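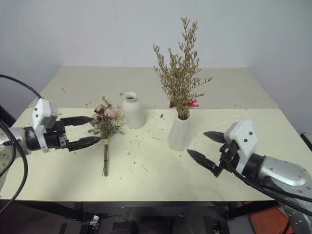 Dried roses keep shedding when I put them in a vase
Posted in Home and Garden by Siham Rizk

I've gone mad for dried flowers since May! The tall tan spray is in its vase and I love it, but the little bunch of dusty-pink roses is still tied with twine and I'm nervous about it. There are bits all over the table already. Do I cut the twine first, or put the whole bunch in the small white vase as it is? The neck is quite narrow.

Henov
Leave the twine on! Hold the bunch by the stems just under the tie, never by the heads, and lower it in slowly. If it won't go, take out a few of the outer stems and slip them back in one at a time afterwards. A very light mist of hairspray from arm's length helps with the crumbs too. Lovely colour, those roses.

randwood17
no water!! mine went mouldy

Escobedo
Agree with Henov, though I'd check the stem length against the vase before you start. Small vases tip over so easily with dried stuff in them, so I pour in a bit of dry sand first. Do the snipping over newspaper and keep the fallen petals, they look gorgeous in a bowl.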